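Laundry Cell Purchase Planning Notes

README for the planning folder, kept by Ohemaa Arthur and Kyung-hwa Lim

Welcome, and thank you for reading this before opening the spreadsheets! We put this folder together while working out what a second sock-handling station would cost us, and we'd love for it to save somebody else a few evenings of squinting at quotes.

What's in the folder

budget.csv: every line item we priced, 127 rows, one currency, tax left out
quotes/: letters from Fustetti (arm and stand) and Kuzmenko (grippers and spare fingertips)
episodes/: 389 short wrist-camera recordings of single socks being handled
wishlist.txt: things we wanted and talked ourselves out of, at least until August

The recordings live next to the budget on purpose. When we first sat down to compare grippers we kept arguing from memory, and it went much better once we could pull up a clip and look at how a cuff sits when you come at it from close in.

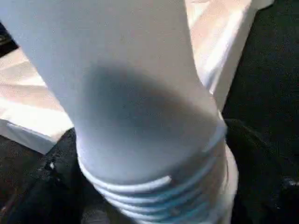

Fingertips turned out to be the line we had guessed worst. They are cheap one at a time (Kuzmenko charges 35 dollars a pair), so we had tucked them under "small stuff" and forgotten them. Please give them their own row, and order spares with the gripper, so you only pay shipping once. The same goes for lamps. We priced a Clarik lamp at 187 dollars and left it in the first-year total, although you may well have something in a closet that does the job.

How to read budget.csv

The "need" column says now, later or maybe. Anything marked now has a written quote behind it. Later means we asked over the phone and wrote down what we heard, and maybe is Kyung-hwa's best guess, usually a careful one. Staff time is on its own tab, and we do hope you'll fill it in.

Known gaps

No figures yet for floor space or electricity. The Skanow service plan is listed without a price until their new terms arrive. Towels and shirts aren't covered at all.

Corrections are very welcome. Send them to Ohemaa, with the row number if you have it.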